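Horivow Tabletop Benchmark -- Set-Up Guide
Section 3: Preparing the Grid and Recording Start States

Welcome back, and thank you for sticking with us through the wiring section, which we know is the dull one. By now your arm should be bolted down, powered, and answering to the Horivow console. In this section you will lay out the grid, put the cubes in their starting cells, and record the start states that the Bashir scoring script uses when it works out how well your policy places things.

If you are coming to this from the older Clorbridge layout, please do read the whole section anyway. The cell names have changed, and so has the order of the checks.

3.1 Before you begin

You will need kraft paper wide enough to cover the part of the table the arm can reach, dark blue painter's tape, three cubes in different colors, and a tape measure. Set aside an unhurried hour for your first layout. It goes a good deal faster the second time.

CAUTION: Press the emergency stop before you lean over the table. Please do this every time, even when you only want to smooth down a corner.

3.2 Laying the paper and tape

1. Roll the paper out over the table and smooth it with the flat of your hand, working from the base of the arm toward the far edge. Small creases are fine. A raised fold in the middle of a cell is worth fixing, as a cube will rock on it.

2. Run the central vertical strip first, starting from the middle of the mounting plate and heading straight away from the arm. Everything else is measured from this strip, so take your time over it.

3. Add a vertical strip on each side, 210 mm from the central one, measured where they meet the lower horizontal line. They may lean outward a little toward you or away from you. The calibration step picks up the true position of each crossing, and you don't need to chase perfection with a ruler.

4. Add the two horizontal lines. You may build these from shorter pieces if your roll is running low.

5. Open the Layout page on the console and choose Find Crossings. When the crossings are marked on the screen, choose Accept.

Note: If the console misses a crossing, press the tape flat at that spot and choose Find Crossings again. Torn ends that overlap can confuse it, though in our own trials at Tranville it coped with a fair bit of raggedness.

3.3 Checking reach with the arm in place

6. Clear your hands from the table, release the emergency stop, and choose Hover Check. The arm moves to each cube in turn and holds with the gripper low above it, fingers pointing down or slightly to one side depending on the cell. Watch the coiled cable at the wrist while this goes on. It should hang in an easy loop with room to spare, and it should never pull tight or catch on a joint cap.

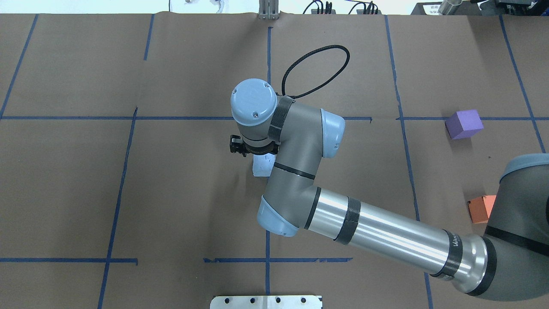 7. When the last hover is done, choose Park. The arm folds back toward its rest position and leaves the cells in view. It's perfectly all right if a fingertip still shows at the side of the camera view, so long as it doesn't cover any part of a cube.

8. Look over the console log for Hover Check. A line marked LOW CLEARANCE means that the gripper came nearer to the paper than we like. Raise the table offset by 2 mm and run the check once more.

CAUTION: Do not steady a cube by hand while the arm is hovering. If a cube has shifted, stop the arm first, move the cube, and start the check over.

3.4 Recording a start state

9. With the arm parked, choose Capture Start. Keep sleeves, tools, and coffee cups well out of the way until you hear the tone.
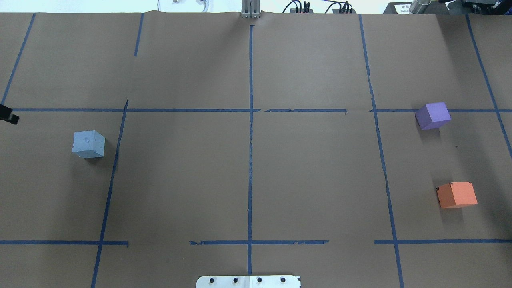
The method behind all this deserves a few words, and I hope you'll forgive a small detour. Earlier versions of the benchmark scored a placement by how far each cube ended up from a target point, and Jannik Strobel, who wrote the first scoring script, found that this punished policies for tiny slips that made no difference to the task. The current script asks first which cell a cube belongs to, and only then how far it sits from the middle. That works nicely for a cube like the light blue one, which is resting inside the left middle cell, and for the orange one over in the right-hand column. The purple cube is the interesting case -- it sits right on the upper horizontal line, so the script records it as a boundary start and keeps its score apart from the others. We compared the two scoring methods over 1435 trials, and the cell-first method gave us steadier rankings between repeat runs, particularly once boundary starts were counted separately.

10. Read the start state shown on the console and compare it with the table. Each cube should be listed by color, with a cell name or the word BOUNDARY beside it.

11. If a color is listed wrongly, choose Relabel and pick the right one from the menu. Don't move the cube to make it match the list.

12. Choose Save. Your start state is now ready for Section 4, where you will load a policy and run your first scored trial.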